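Clilum Hand-Held Demonstration Grippers (pair)
Made by Drutbridge

If you have ever tried to teach a robot to handle a cap or a piece of cloth from a joystick, you already know how long an afternoon can get. The Clilum pair lets you do the job yourself, with your own arms and at your own pace, while the grippers record how your hands moved and when the fingers opened and closed. You hold them by the grip, squeeze, and get on with it - most people have the feel of it after 7 tries or so.

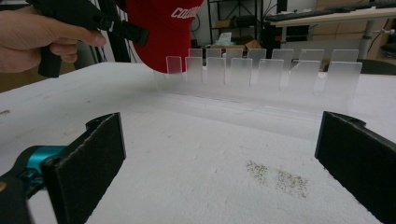 We are very fond of soft goods as a first task, and we tell every new customer so. A cap has a stiff brim and a floppy crown, and you find yourself making all sorts of little corrections that would be miserable to write out as code. Morena Negri, who looks after our training days in Grerdale, likes to have people record 34 good demonstrations of one task before they change anything on the table, and we think that is sound advice for a small team.

Two-handed work

Each gripper keeps its own recording, and the Samir software lines the two up afterward so that left and right play back together. You can trim a slow start, throw out a fumbled take, or add a note for whoever is training the model. The same software also accepts remote-control sessions, so you can keep both kinds in one project if your arm is already set up that way.
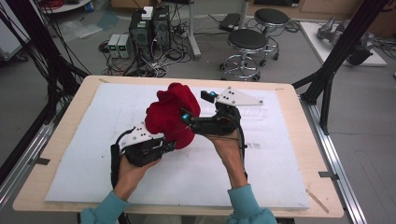 What comes with it

Two grippers, left and right
Cables for both
Spare finger pads
Samir license for one computer, with room for 2,000 recordings per project
Printed setup guide by Brahim Benjelloun, 109 pages and friendlier than it sounds

Ordering

Pairs ordered now ship in February. Write to Amr Bouazza at the Drutbridge sales desk and tell him a little about your task - he enjoys hearing about them.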